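Course: Housekeeping for Small Guest Houses
Handout for unit 2 – **Soft toys, baskets and the bed**
Prepared by Eglė Navickas, Zerna training kitchen and rooms, August

Please read this before the practical. Last year many of you told me that the unit on bed linen was long and the unit on toys was too short, so I have written more about toys.

## 1. The basket

In a family room we keep the toys in one basket. At Zerna it is white plastic with holes in the walls. I prefer it to a cloth bag, for the air can pass through and a guest sees at once what is inside. The basket may stand on the bed while you work, but its bottom must be clean. Wipe it first.

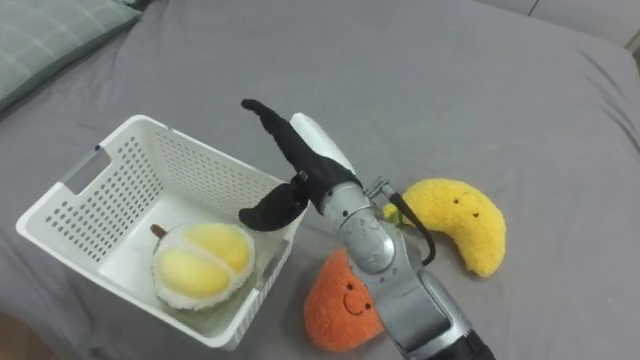 Should the basket be lined with a towel?
Only when the toys are very light in colour. For daily use the bare plastic is easier to wipe.

## 2. Order of work

1. Pull the fitted sheet smooth before any toy comes near it.
2. Put the empty basket on the bed, close to the side where you stand.
3. Look at each toy: seams, eyes, small parts. A loose part goes into the envelope at reception.
4. Lay the larger toys in first, side by side, and do not press them.
5. Carry the basket to the shelf with both hands.

Fruit and vegetable toys are popular with our youngest guests, and they come in difficult shapes. Long ones should lie along the wall of the basket. Round ones can go next to them.

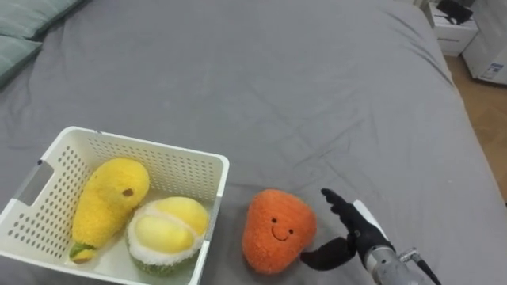 When a toy has long pile, brush it with your palm in one direction only. Kenneth Dagdag, who teaches the laundry unit, asks me to repeat that plush toys are not washed with bed linen. The fluff sticks to the sheets and we spend the afternoon with a roller – I have done this and do not wish it to you.

## 3. The room as the guest finds it

Pillows stand side by side against the headboard. The sheet hangs evenly at the front. 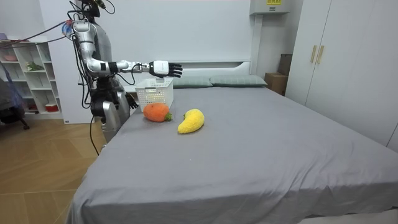

*Fig. 3. Bed with grey sheet and two pillows; carrot and banana lying in front of the basket.*

For the practical you have 70 minutes in pairs. Bring the Barbu checklist, and your own pen.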